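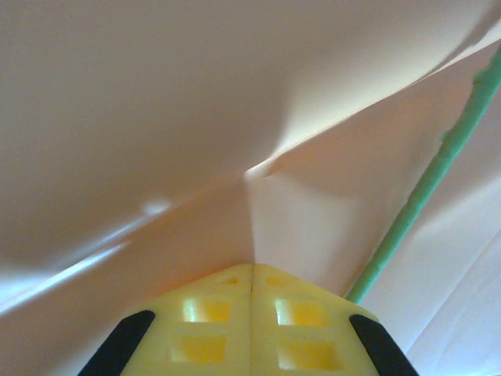

Pale pink paper, close up, with the yellow fingers at the fold.

Filed under: Robots & Everyday Jobs

Can a robot do my chores yet? Your questions, my best answers

By Jaruwan Suwannarat
June 9, 2024
3 min read

I write about home and shop robots for Wisari, and I used to work the counter at a florist's, so my inbox is a funny mix of people wanting their socks folded and people wanting their bouquets wrapped. These are the questions I get most.

So can I buy a robot that does the housework?

One that does a single job, yes. Floors are pretty well covered, lawns too, and I'd be lost without my dishwasher (which I firmly count as a robot, argue with me if you like). One that wanders round the house picking up whatever needs picking up – no, not one I'd tell my mum to spend money on.

The videos you see are often real, but they tend to be the good go out of many. When I'm sent one now, I write back and ask how many tries it took and whether someone was steering. You'd be amazed how often the second question goes unanswered!

Why do you keep going on about flowers?

Because wrapping a bunch is such a good test! It's got everything that machines find hard. Paper creases where you don't want it to, stems roll, petals bruise, and ribbon is ribbon. A new starter on our counter could do a passable wrap after 2 days and a nice one after a few weeks, and all that time they were learning with their fingertips. Try writing down how hard you hold a rose. I've tried, and I got as far as "not very".

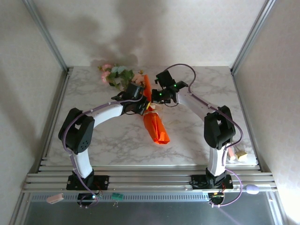 Two arms beat one for this sort of work, and I'd say that to anyone planning a machine for a shop. Wrapping is all about one hand keeping things still while the other gets on with it, and a single arm has to keep letting go. You want both grippers able to reach the same spot, the way these two come together over the orange bundle with the flowers behind it. The snag is that two arms in one small space can get in each other's way, so somebody has to plan who goes where. People do this without thinking. Well, most people – I've worked a Mother's Day with three of us round one bench.

Is it the hand or the brain that's the problem?

Bit of both, and it depends who you ask. My friend Jaruwan Srithong (yes, same first name, we get each other's post) mends packing machines at Limsakul, and she's firmly on the side of hands. Her line is that a clever machine with a clumsy grip is still clumsy. I lean the other way. I think a fairly plain gripper can do a lot if whatever's driving it notices that the paper has slipped and does something about it. We've been having this argument since May and neither of us has budged.

What about tying a bow?

Oh, the bow. A ribbon has no shape of its own, so each time you look at it you're starting again. You've got loops that must stay loops, tails that must stay out of the way, and a knot that wants pulling tight but not so tight that it crushes the stems.

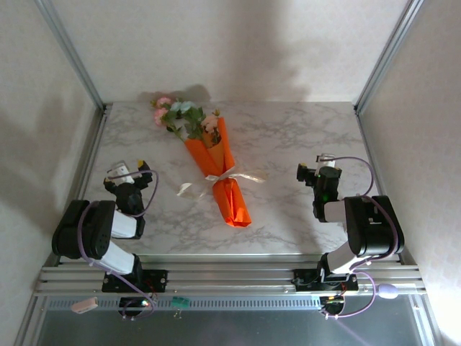 Flowers in orange paper with a ribbon round the middle, and an arm on either side.

If you asked me what to hand over to a machine first, I'd pick cutting the paper to size, then fetching and holding. Leave the bow to a person for now. It's the bit customers look at anyway.

Would a robot make sense in my small shop?

Have a go at my kitchen-roll test. Pick one job, and do it yourself with the work put down in a slightly different place each time. If the job still feels the same, a machine might cope. If you're adjusting every single time (you'll notice yourself tutting), it'll struggle.
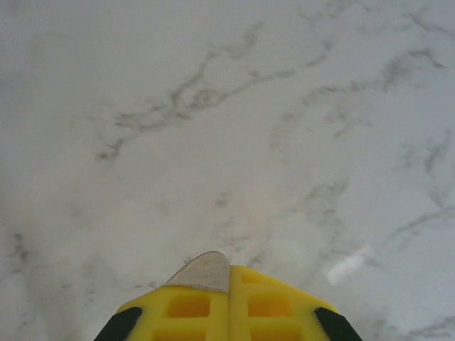
Then think about what happens between jobs. Who loads it, who wipes it down, who puts things straight when a bunch ends up on the floor? A reader who runs a gift shop called Trallia did the sums for a wrapping station and found she'd be saving 7 minutes an hour and spending most of them tidying up after it. She bought a better paper cutter and is very happy with it.

Are you worried about jobs?

A bit, and I won't pretend otherwise. I worry more about the dull back-room work, as that's where machines do well and where lots of us got our start. The wrapping itself, in front of a customer who's telling you who the flowers are for? I think that's got a good while left in it.

When will you change your answer?

When I can give a machine a bunch I've picked myself, awkward bits of greenery and all, walk off to make a tea, and come back to something I'd be pleased to sell. I'm told Cilov want to show me something along those lines, so I'll update this page once I've been. Bring me your questions in the meantime, socks included.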